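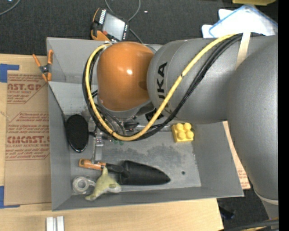
Whiteley Shire will open a repair and reuse shop at the Poltlow transfer station in March, giving residents a place to drop off household goods that still have some life in them. The shop will be called Retach and will be run by local social enterprise Arkent under a two-year agreement with the shire. Goods will be sorted at the counter into clothing and linen, small electricals, tools and bric-a-brac. Metal is handled separately and goes into open-topped bins with sloping walls, like the large gray one on the wooden tabletop, its floor scuffed and worn across the middle. Anything that can be mended will be mended and priced for sale. The rest will go to the recycling streams already in place at Poltlow.

The decision follows a trial over the summer holidays, when Arkent staff set up a table beside the weighbridge and asked people what they were throwing out. In that time 184 items were set aside, most of them lamps, fans, garden tools and kitchen chairs. Roughly 7 in ten were back in use after minor work such as a new plug, a tightened joint or a clean.

"We kept hearing the same thing from people in the queue," said Arkent manager Saadet Akyol. "They knew the toaster or the chair could be fixed, but they didn't know who would do it or whether it was worth the money. A lot of them asked us to take it off their hands so they didn't have to feel bad about it."

The shop will take over the former site office, which has been used for storage. Work on the building includes a ramp at the front entrance, new lighting, a tagging and testing bench for electrical goods and a covered drop-off bay so that donations can be unloaded out of the rain. The shire will pay for the building works from its waste reserve. Arkent will cover wages, tools and insurance and will keep the income from sales.

Shire waste services coordinator Denise Hebden said the location was chosen because people were already driving there.

"Nobody has to make a special trip," Ms Hebden said. "You pull in at the drop-off bay before the weighbridge, hand over what can be reused and then carry on to the tip face with the rest. Anything you leave at the shop isn't weighed, so you don't pay for it."

Retach will also hold evening classes in basic repair — sewing, sharpening, small furniture and bicycle maintenance to begin with. Classes will be taught by Lindiwe Makhubela, an upholsterer who moved her workshop to Poltlow from the coast, and Oliwia Szczepańska, who teaches textiles. Places will be free for concession card holders. Other residents will pay a small fee to cover materials.

Ms Makhubela said the furniture classes would start with chairs.

"People bring in a chair with a loose leg and think it's finished," she said. "Most of the time it needs glue, a clamp and a night to dry. We'll do that first and move on to seats and webbing once everyone is comfortable with the tools."

Some items will not be accepted. These include mattresses, car seats, bicycle helmets, cots, gas heaters, paint and anything containing asbestos. Fridges and air conditioners will still go to the degassing area. Televisions and computers can be left at the existing e-waste cage at no charge. A full list will be posted at the gate and on the shire website before opening day.

Residents who would like to donate hand tools, sewing machines or workbenches for the classes can register now at the shire office or the Poltlow library. Arkent is also looking for a licensed electrician for one day a week and a shop assistant for weekend shifts. Both are paid positions.

Opening hours will match those of the transfer station, which is closed on public holidays. Fees and access arrangements at the tip do not change.

Media contact: Evie Hartley, Communications, Whiteley Shire
Released 7 Aug 2026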